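# Part 4: Settling In Your Vavdale Office Furniture

By now your Vavdale pieces should be standing where you want them, with every bolt snug and the cardboard out of the way. If you haven't tightened the bolts yet, please go back to Part 3 and do that first, and then come back with a cup of coffee. What follows is the pleasant bit: getting the drawers to run nicely, putting things on the shelves, and making the desk look like somewhere you'd want to spend a morning.

The same instructions cover the Vavdale desk with hutch and the Hasley curved reception counter. Where the two differ, we say so in the step.

## 4.1 Before you load anything

1. Wipe all the surfaces with a soft, dry cloth. A little fine dust from the cutting always travels in the carton with the panels, and it will scratch if you slide a heavy monitor over it.
2. Put your palm flat on each corner of the desktop and press down. If one corner dips, turn the adjustable foot underneath it counterclockwise, a quarter turn at a time, until the top sits still. It can take a few rounds of the corners to get there, and that's perfectly normal.
3. Check that the hutch is sitting flat on the desktop along its whole width. You should not be able to slip a sheet of paper under either end.
4. Pull each drawer all the way out and push it all the way back several times. New runners are a bit stiff and loosen up with use.
5. Roll your chair up to the desk and sit in it. Make sure the armrests clear the front edge of the desktop before you go any further, and lower them if they don't.

> **CAUTION:** The desktop without its hutch weighs 54 pounds. If you need to move it again, take the hutch off first, take the drawers out, and lift with a helper at the other end. Please don't drag it, even on a smooth floor.
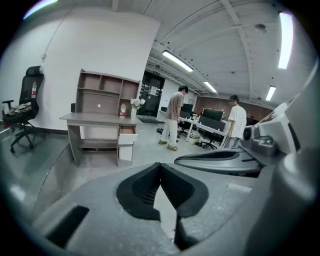 *Desk with hutch. One drawer open, the drawer below it closed.*

## 4.2 Loading the desktop, hutch and shelves

We know the temptation is to fill everything up on the first afternoon (we do it too!), but it really does pay to go slowly. Begin low and work upward, so that the weight sits near the floor while you are still shuffling things from place to place.

| Part | Most it should carry |
|---|---|
| Desktop | 80 pounds, spread out |
| Each drawer | 20 pounds |
| Each hutch cubby or open shelf | 13 pounds |

1. Start with the bottom drawer. Paper, chargers, the stapler and anything else heavy for its size can live down there.
2. Move on to the desktop. Monitors and printers go over the side panels, where the top is best supported, with lighter things toward the middle.
3. Fill the lower hutch cubbies next, then the upper ones. Binders are happiest standing up. Loose papers like a tray.
4. Leave yourself one cubby empty for the first week or so. You'll find a use for it, and it is a good deal easier than unpacking a full shelf to make room.
5. Stand back, have a look along the shelf boards from one end, and move a few things if any board shows a bow.

**Note:** Bottles and flowers are welcome on the desktop. The short stretch beside the end of the hutch is a handy spot for both, and a vase of white flowers against a gray desk looks lovely. Do put a coaster or a felt pad under glass, and keep a vase with water in it well away from power strips.

**Note:** The hutch has no doors, and we don't recommend adding any. The Salameh hinge kit, which you may see listed with our other parts, fits the tall cabinets only.

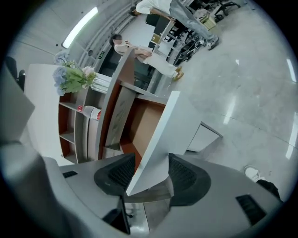
The open shelving on the Hasley counter follows the same rules as the hutch, with one or two extras that come from its being used by several people over a day. Settle early on which cubbies belong to whoever is sitting behind the counter and which are for everyone, and stick a small label inside the lip if that helps. It also pays to think about height before you start moving shelf boards around. A drinks bottle laid on its side will sit quite comfortably in one of the upper compartments, so there is no need to give up a tall space for it, provided the cap is screwed on properly. Flowers do best up on the white countertop, where visitors can enjoy them. If your blooms have a strong lean to one side, as hydrangeas often will, turn the vase so the heavy side hangs over the counter and bring the base in from the edge a little.

1. Check that each shelf board is resting on all of its pegs. Press lightly on the front corners and then the back ones.
2. Slide each board back until it touches the brown backing.
3. Load the shelves from the bottom, as you did with the hutch.
4. Once everything is in, walk the full length of the curve at the front and look for anything sticking out past the countertop.

> **CAUTION:** Do not sit or lean your full weight on the countertop. Reaching across it is fine. Climbing onto it to get at a light fitting is not, however quick the job.

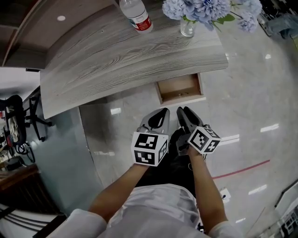 **4.3 — DRAWERS: EMPTYING, CLEANING AND REFITTING**

Drawers collect things. Even in a brand new desk, some little odd or end will find its way onto the drawer floor and stay there, and a small hard object sliding back and forth will mark the light brown interior in time. We suggest a proper clear-out every February, or whenever a drawer starts to rattle when you open it.

You will need a soft cloth, a bowl of warm water with a drop of dish soap, and a dry towel.

1. Pull the drawer out as far as it goes and take out everything large.
2. Pick up the small bits by hand. Look right into the back corners, where paper clips like to gather.
3. Run a dry cloth around the inside, following the sides and then the bottom.
4. Dampen the cloth, wring it out hard, and wipe once more. Dry it right away with the towel.
5. Leave the drawer open for 20 minutes before you put anything back.

If the drawer needs to come out altogether:

1. Open it fully and find the small lever on each runner.
2. Press the left lever up and the right lever down, both at once, and draw the drawer toward you. Keep it level.
3. To refit it, pull both runners forward, rest the drawer on them, and push gently until you hear a click from each side.
4. Open and close it a few times. If it catches, take it out and try again. Forcing it will bend the runner.

**Note:** The gray wood-grain top can be cleaned with the same damp cloth. Wipe along the lines of the grain, lift vases and bottles instead of sliding them, and dry underneath before you set them down again.

> **CAUTION:** Never leave two drawers open together while the desk is empty on top. Close one before you open the next.

Spare pegs, felt pads and runners can be ordered from Plorner using the part list inside the back cover. Please have the number from the sticker under your desktop ready when you write to us, and tell us whether you have the desk or the counter.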